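Home | Syllabus | Handouts | Problem Sets | Office Hours | Contact

This course site uses cookies to keep you logged in. Accept | Settings

Handout 5: Chores
Machines and Everyday Work, spring term

Read this before lecture. It replaces the slides, which were mostly cartoons.

Where we left off

Last time we looked at factories, where robots have been earning their keep for decades. A factory robot is good at its job for the same reason a train is good at getting to the next station. Somebody laid the track. The part arrives in the same place, facing the same way, and it has the decency to be made of steel. Take away any of those and the price of the project goes up. Take away all of them and you have a home.

So the question for this week is the one your relatives will ask when they hear what you are studying: when does the thing fold my laundry? The short answer is that it folds some laundry now, slowly, with a grown-up present. The long answer takes up the rest of the handout.

What counts as doing a chore

We need a definition or we will argue all hour. For this course, a machine "does" a chore if you can leave the house while it works and not regret it. This is a stiff test. The dishwasher passes. The washing machine passes, apart from that one time with the red sock, which was operator error. Robot vacuums pass if you pick up the cables first, and picking up the cables is a chore, so award them partial credit.

Notice that the winners are boxes. You bring the mess to the box, shut the door and let it do one thing with water or heat. The jobs left over are the ones between boxes — carrying, sorting, wiping, folding, putting away. Those are the jobs for which people want an arm.

Three claims from the brochures

I collected these from product pages in July. Treat them as statements to be tested.

Rullico says its kitchen arm can clear a table. On the demo page it clears a table set with two identical plates, spaced well apart, with no food on them. I would like to meet that family.

Nakix sells a shelf-stocking machine for small shops. It does boxes and cans and is decent at both. Bags of chips are "on the roadmap," a phrase you should learn to translate. A bag of chips is a pillow full of air with no two alike, and it gets worse if you squeeze.

Grellel promises folded towels. It delivers folded towels, too, at nearly 13 minutes a basket quicker than its last model, which tells you something about the last model. Ask what happens with a fitted sheet and the page offers you a contact form.

Why cloth is mean

A rigid object has a position and a direction it faces. Once the machine knows those, it knows where every corner is. A shirt has no such manners. Pull one sleeve and the rest follows when it feels like it, with a new set of wrinkles. Half the garment is usually hidden under the other half, so the camera is guessing about the very part the gripper needs.

Then there is thickness. A gripper that comes down on a stack of fabric may take one layer or three, and from overhead these look much the same. People sort this out with their fingertips without noticing they have done it. Most grippers have about as much feeling as a clothespin.

Work through these in order. They go from easy to rude.

1. Washcloth. Small, square, no inside. Two folds and you are finished. Most labs start here and quite a few stay.

2. Towel. The same problem, only larger than the arm's comfortable reach. Consider what a single arm has to do about the far corner.

3. Jeans. Heavy, stiff at the seams, floppy between them, and forked. The legs can lie in different directions, and the weight of whatever hangs off a table edge will pull on what is still on it. In the view from above, note how much of the pair the arm itself hides, and sketch where you think the waistband is before you compare with your neighbor.
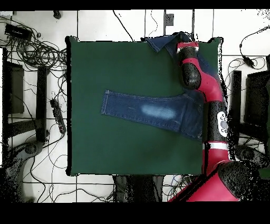 4. Button-down shirt. Collar, cuffs, buttons, sleeves with opinions. The Ó Dubhghaill folding bench, a shop-floor machine, handles these by having a worker clip the shirt in place first. Decide whether that passes our test. (The worker has not left the house.)

5. Fitted sheet. Included for completeness. I can't do it either.

For next time

Pick one chore you did this week and write down every step, including the ones you would be embarrassed to call steps. "Find the other sock" is a step. Mark each one as rigid, soft, or "I just knew." Bring a page, handwritten is fine. We will spend most of the hour on the third category, because that is where the money goes.

If you intend to argue that the answer is simply more data, come prepared to say data of what, collected by whom, and how many pairs of pants.

Last updated: July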